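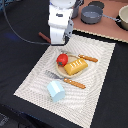 INVESTOR UPDATES / EXPLORATION

Ledesma Copper Project: progress report to Stadidus Royalty Partners
19 January 2023

Mondesov Resources presents its report on the work paid for under the second installment of the funding agreement. It covers the period from the start of October to the end of December.

Drilling
We completed 11 holes at the Gaddale prospect, against 9 in the approved plan. The two additional holes were short and were drilled with savings from the road budget. The deepest hole was stopped at 325 meters, after the rods became stuck in broken ground. We do not plan to enter this hole again.

Copper minerals were logged in the core from the northern line. The southern line was weaker than we expected, and the geological model will be changed in this part. We ask the partners not to make conclusions from the logging alone, as visual estimates are not a replacement for laboratory results.

Assays
The first batch of samples was sent to the laboratory in November and the results are still waited for. The second batch is cut and bagged, but it has not left the site. The laboratory has informed us that its delivery times are longer than one year ago.

Permits and land access
The water permit was renewed without changes. Access to the western block is not yet agreed with one landowner. Talks continue, and no work will be done there before a written agreement is signed.

Spending
To the end of December we used almost 46 percent of the installment. Drilling cost more per meter than in the budget, mainly for fuel and for spare parts. Camp costs were lower. The detailed table was sent separately to your finance department.

Next period
We will send the second batch, receive the first assays and correct the Gaddale model. A decision about step-out drilling will be proposed to Stadidus when both batches are reported.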